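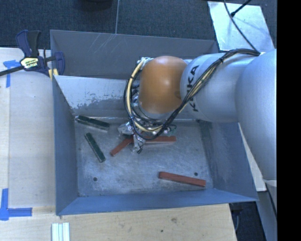 Section 4. Bin set-up and cable check, Trorkden cell
Rev 4/11/18. Replaces the old sheet taped inside the Fanidden cabinet. Bin that one.

Do this whenever the bin has been moved, the wrist cables touched, or the test blocks swapped out. Takes 14 minutes if the bin hasn't shifted. Longer if it has.

Before you start
E-stop in. Key in your pocket, not in the pendant. Air off at the wall.
Need: bar clamp, blue tape, rag, cable ties (black), set of test blocks, job sheet.

CAUTION: Arm can sag a touch when the brakes come off. Keep hands out of the bin until step 8 says otherwise.

4.1 Seating the bin

1. Wipe the table top. Grit under the bin throws the floor height out.
2. Put the bin down against the blue tape marks. Line up to the inside edge of the tape.
3. If tape is lifting, replace it one strip at a time. Pull the lot and you've lost your reference and it's back to Section 2.
4. Clamp at the rear left. Pad on the rim, not bare jaw. Snug plus a quarter turn. Overdo it and the wall bows in and the planner thinks it's hit something.
5. Push the front right corner with your palm. Should not move. If it does, undo clamp and go back to step 2.

Note: scuffs and worn coating on the inner walls are fine, leave them. Don't touch up with paint. Fresh gloss gives the depth camera grief. A dent you can feel with a fingernail is different, write it up.

4.2 Cable loop at the wrist

6. Key in, E-stop out, T1 mode. Load program 113 and step it to the hover point over the bin floor. Override at the lowest setting.
7. E-stop back in. Wait for the arm to settle.
8. OK to reach in now. Check the loop where it goes round the orange joint. It should swing free and not rub on the bin wall. Lift it with one finger, look underneath for shiny spots or split jacket.
9. Check the tie holding the bundle on the silver link. Bundle should slide a little when you tug it. If it's locked solid, cut the tie and redo it looser.
10. Connectors at the top of the loop: finger tight, no tools. Wiggle each one. Any that clicks or turns, reseat.
11. Look at the fingers. Silver wrap should be whole at the tip with no flaps. Check the thin wires at the end too, they snag. Torn wrap = new wrap before you run anything.

CAUTION: Do not shorten the loop to tidy it up. Looks better, pulls the connectors out on the first big wrist turn. We have done this twice.

4.3 Test blocks

12. Use the red and dark green ones only. The Lazaridis set is a different size and the grip width is wrong for them.
13. Toss them in, don't lay them out. Get at least one right up against the back wall, that's the pick that fails. One off by itself near the front as well.
14. Keep blocks off the small holes in the floor if you're redoing the camera offset, Erine uses the holes to find the bin. For an ordinary pick test doesn't matter.
15. Hands out. Air on. E-stop out. Run program 204, still in T1.
16. Watch the loop, not the fingers. If it catches on the rim at any point, stop and go back to step 8.

If it faults
Bin not found: bin has crept or there's something on the floor hole. Check clamp first.
Grip lost on lift: wrap worn, or low air.
Wall contact at rear: clamp too tight, see step 4. Otherwise redo the seating.
Wrist torque warning: loop is snagged. Don't just clear it and carry on.

Note: change the whole wrist bundle at 1000 hours even if it looks good. Hours are on the job sheet, so please acually fill in the job sheet.

When done: E-stop in, air off, blocks back in their tub. Leave the clamp on. Spare ties and tape are in the second drawer, tell stores when your down to the last roll.

Camera offset is Section 5.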